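Search this forum... Search Advanced search

Green baskets or white bins for the workbench?

markos_p
2020-07-16
Trying to settle this before I buy more of either. Bench is a big one, black top, pale wood edges. Everything small on it lives in a basket or bin, and I've ended up with two kinds. The green ones with holes all over, and plain white ones with a handle slot. Plus a couple of black odds and ends.

Partner says pick one kind and get rid of the rest. I say mix. Also the fake snake plant has no home, it's just standing in one of the green baskets at the back edge and I've sort of got used to it.

Questions
- green or white if you could only have one
- does anybody put lids on bench stuff or is that a pain
- the black top is scratched all over, thin pale lines, can that be fixed 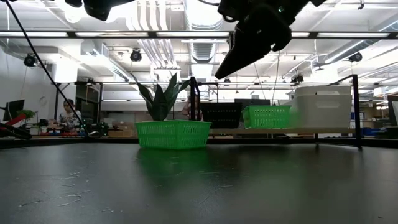
yetunde_o
White. With lids. The big lidded one behind on the shelf is the only thing there I'd call storage, everything else is a dust collector. Those lattice sides let it all in, and small screws find the holes. I had the same style in April and ended up on my knees picking washers off the floor, never agian.

Snake plant looks good in the basket, leave it.

lefty_alex
Disagree completely. Lids on a bench = lids under the bench within a week. Green basket, open, you see whats in it without touching it. Put a bit of card in the bottom if you lose screws through it.

Scratches – are they deep enough to catch a fingernail? If not, forget it. It's a workbench.

markos_p
Fingernail doesn't catch, no. They just show up when the light's low, long curved ones on the left are the worst. Suspect I did that dragging bins around.

yetunde_o
Well there you go. Felt pads on the bottom of the bins. The 69 cent sheets, cut your own.

lefty_alex
Felt on a workbench picks up grit and then you're sanding the thing every time you move a bin. Just lift them.

areti_ps
Hi, new here. What size is the shelf at the back? I have a Brodbridge one, pale wood as well, and only two baskets fit side by side which drives me nuts. Yours looks like it takes more.

markos_p
No idea of brand sorry, came with the house. Will measure.

Ok so tried the mix-it-up plan. Got most of it onto the bench to see how much room it all eats. Answer, a lot. Greens are in the middle, top and bottom left, whites up the left side and one bottom right, little black tray next to that one. Moved the succulent in the white pot up to the top out of the way. Haven't decided on anything, it's a mess, be kind.

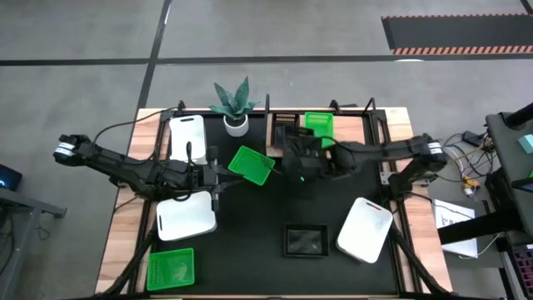
areti_ps
Not a mess! The white and green together look nice. Ooh and the succulent, what is it? Those big pointy bluish leaves. An agave type maybe? I'd keep that one and let the snake plant go on the shelf for height.

lefty_alex
See how the green one in the middle just reads as "basket"? You can spot it from across the room. The whites all blur together for me, you'd need labels.

yetunde_o
So label them. There's a red mark on the bottom right one already, do the rest in other colors, done. Takes four minutes.

Also what goes in the black tray? That's the size I can never find. Everything is either a soap dish or a roasting pan.

markos_p
Pencils, tape, whatever's in my pocket. Bought it at Chatzigeorgiou years ago, when the old shop was still open, don't think they carry them now.

debashish_t
Reading this on my phone so maybe missed it, but are you keeping things IN the bins or just moving bins around? I had a wall of them at my last place, half were empty. Got rid of the empties and the "which kind" argument went away.

My dad's bench is from 1982 and he uses coffee cans. Nothing else. Finds everything.

lefty_alex
Coffee cans rust

debashish_t
His havent

yetunde_o
Coffee cans with lids though?? Rest my case.

markos_p
Ha. Ok, some are empty, yes, good point. Plan for now – whites with labels for screws and small stuff, greens for cable and anything bulky, black tray stays. No felt until I hear something better than two opposite opinions.

areti_ps
And the shelf measurement? :)

markos_p
Sorry!! Tape is in one of the bins. Will look tonight.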